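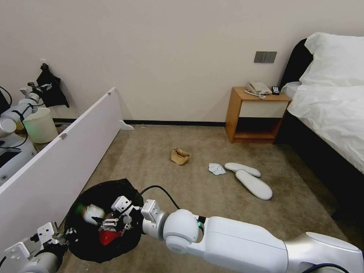
Day nine of the walk and I am writing this sitting up in a real bed, with both boots off and a pillow behind me, and I could cry with happiness. Clovley at last! I've been looking at that name on the map since the spring, when it was only a dot at the end of a dotted line, and now I've had soup in it.

I want to get the morning down before I forget it. I left Lastine at twenty past five because the woman at the bakery told me the mist comes off the reservoir early in September and you have to be up on the ridge to see it go. She was so right. I came out of the pines and the whole valley was full, white to the brim, with just the church tower and one line of power poles sticking out. I stood there eating a cheese roll and grinning like a fool. A buzzard went over below me. Below me! I've never looked down on the back of a buzzard before.

After that it was the long climb to Skisetti, which I'd been dreading, and which was the best part of the whole trip. The sign at the top says 3,061 feet and somebody has scratched "and a half" after it. The path goes up in tight little turns through blueberry bushes that have already gone red, and every turn has a flat stone just right for sitting on. I sat on nearly all of them. My left heel is a mess but it held up, and I've decided to stop taping it and just wear the thick socks.

I met Sławomir Pawlak again at the hut! We keep leapfrogging each other. He is 70 and carries a bigger pack than mine, and he does the downhill parts at a trot, singing. He gave me half a pear and told me to take the left fork after the second bridge, whatever the markers said, and the left fork turned out to run beside the stream the whole way, with deep green pools in it. I put my feet in one. I lasted maybe ten seconds and yelled.

Room 407, top floor, carpet from wall to wall, and after eight nights of bunks and floorboards it feels like walking on a cake. Tonight's big job is getting rid of stuff. I've been hauling things I haven't touched since day one and tomorrow is all uphill again, so out they go.

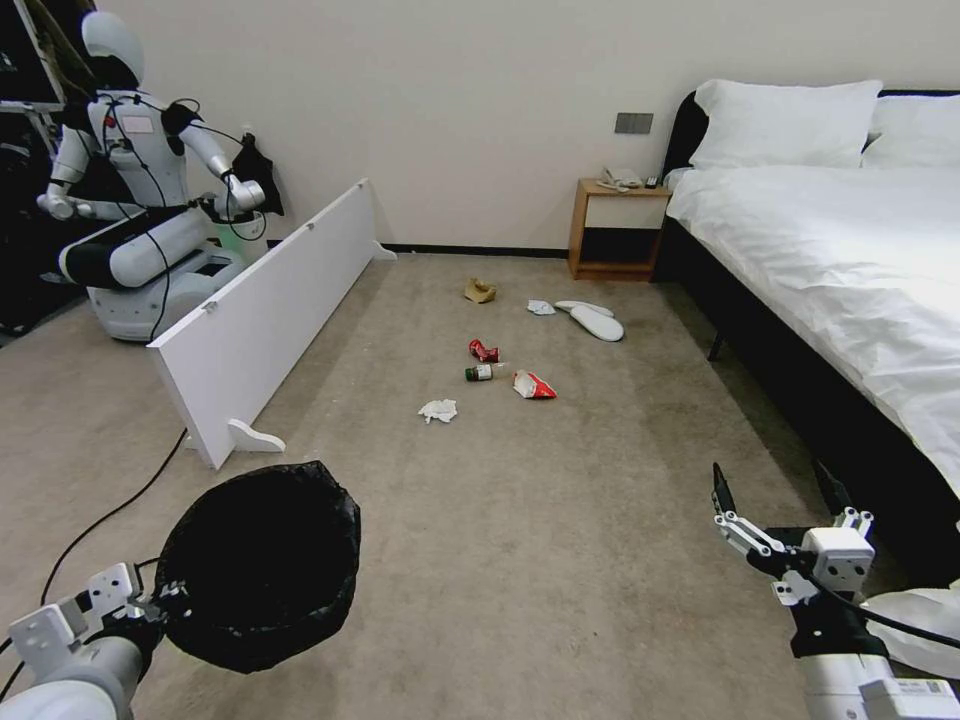

Bag open, carpet not clear yet.

The second sweater is going home in the mail, along with the paperback (finished, loved it, cried at the ferry part) and the big flashlight. I'm keeping the tin mug. It makes no sense to keep it and I'm keeping it.

Dinner was at Dönmez, the little place across from the post office, and I have to write down the lentil soup because I want to try it at home: lots of lemon, dried mint, something smoky on top that I forgot to ask about. Bread straight out of the oven. I had two bowls and then the rice pudding, and the owner drew me a map on a napkin of where to fill my bottles tomorrow. There's a spring behind the old quarry that isn't on mine.

Must call Mom before breakfast. Must buy moleskin and oranges. It's ten to ten and I can't keep my eyes open.

Home | Diary | Maps | Packing List | Say Hello

Recent entries
Day 8: Lastine and the best bakery so far
Day 7: Rain, rain, a barn, more rain
Day 6: I learn to read a trail marker
Day 5: Rest day, laundry, plum cake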